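Home | Notebook | Sim bench | Cell notes | Search

Cup task, ribbed cup: it keeps letting go
8 May 2026

Friday, so of course the cup task fell over. I had planned to spend today tuning approach speeds and then go home early, and instead I've been staring at one pink ribbed cup since breakfast. Writing it all down while I still remember which run was which, because my notes from December are useless and I don't want to do that to myself again (or to you, whoever picks this up).

The short version: out of 20 sim runs of the pick and place, the cup came out of the fingers during the carry in 17. Last week's build did the same 20 with no drops at all. Same table, same objects, same seeds. The only things I knew I'd changed were the Stokon contact settings and the cup model itself, which I pulled fresh from the Ahuja asset set because the old one had a hole in the mesh.

I went through the wrist view first. Those ridges are a lot deeper than I had in my head! 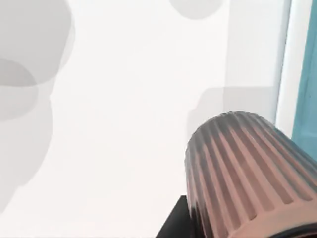
Why would a ribbed cup slip more than a smooth one? Because the fingers touch it along a few narrow ridges, so the solver gets a handful of contact points in place of a nice wide patch, and if those points flicker on and off between steps the friction drops out with them. A smooth wall is much more forgiving.

That was my theory by ten o'clock, anyway. I logged contact counts on both fingers and sure enough, on the bad runs the count bounces between four and zero, sometimes several times in a single stretch of the carry. On the good runs it sits at four and stays there. So I felt very clever and bumped the friction way up, reran, and got exactly the same drops. Less clever.

Next I went after the grip height. The planner is supposed to take the cup near the rim, upright, then swing it across between the bronze trophy and the book. I wanted to see if the cup was already crooked before the carry even started, so I stepped through the grasp slowly and paused as soon as the fingers had it.

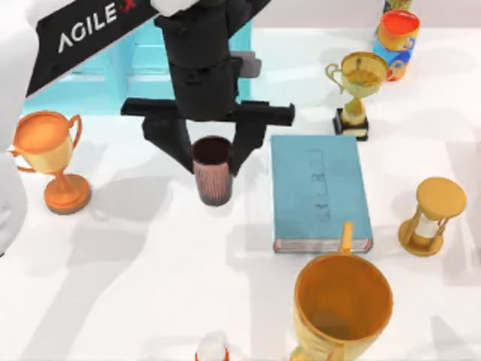

What the force log said

Grip force should hold at 4 newtons for the whole carry. It gets there fine. Then there's a dip, and the dip lands at 700 milliseconds into the carry on every single bad run. Not near it, on it. Real slipping is messy and doesn't keep time like that, so I quit blaming the ridges (mostly) and started blaming my own code.

And yes, it was my own code. The Vameo bridge has a watchdog that drops the gripper to a low holding force if it doesn't hear from the planner in time. I'd set the timeout short while debugging something else, and never put it back. The planner goes quiet for a bit when it's computing the long swing, the watchdog decides it has died, and the fingers relax. With a smooth cup we'd have gotten away with it, since the low force is still enough. On ridges it isn't. So two problems stacked on top of each other, which is why changing one thing at a time got me nowhere all morning.

I put the timeout back and slowed everything down to watch the grip from the table view, with the contact log scrolling next to it. I must have sat through this bit a dozen times. 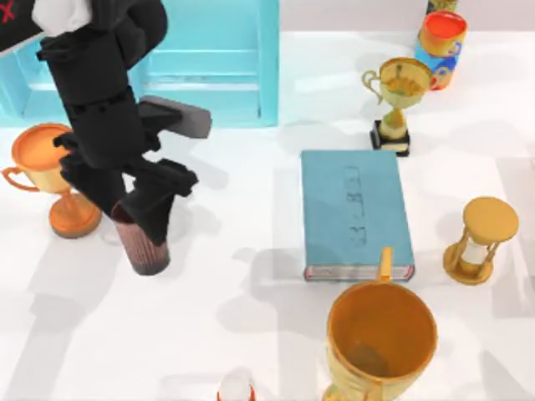
Shouldn't a watchdog hold the grip at full force when it loses the planner, asked the first comment on my draft of this page, and why does it let go of anything at all? Fair point, and I don't have a great answer. The low force was picked for the Costis cell, where the worry was crushing something (or a finger) if the link died with the gripper closed. For a robot carrying a cup over a table full of stuff, dropping it is the worse failure. I think it should depend on whether the gripper is already holding something when the link goes. Needs a proper talk before anyone touches it on hardware, me included.

Results after the timeout fix: 20 runs, zero drops. With the timeout fixed and the old friction value restored: still zero. I left the friction at the old value, so please don't "help" by raising it again.

One more thing I wanted to rule out was clutter. If the carry path gets blocked the planner thinks longer, and longer thinking is precisely what trips the watchdog. So I looked over the other part of the table too, the side with the tray and the bottle.

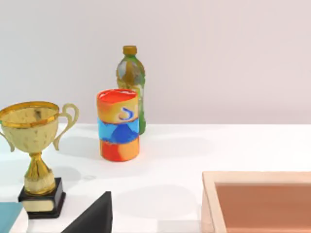 I can force it, as it happens. Put a tall obstacle in the carry path and the planning pause gets long enough to trip even the normal timeout now and then. Rare, but it's there, and it means today's fix is a patch. The planner ought to send a heartbeat while it's thinking. I've started on that and it compiles, which is all I'll claim for it tonight.

Still to do:
- heartbeat from the planner thread, then rerun the full set
- log a loud warning when the watchdog fires (it was silent!!)
- check that the Costis cell isn't running my short timeout. I'm fairly sure it isn't, but check before powering up the arm
- compare old and new cup meshes for wall thickness

Leaving the bad logs in the shared folder under today's entry. Please don't delete them, I want the force traces for Monday.

6 comments | 3 shares

Recent entries
Stokon contact settings, what I changed and why
Hole in the old cup mesh
Costis cell: gripper pads replaced
Vameo bridge install notes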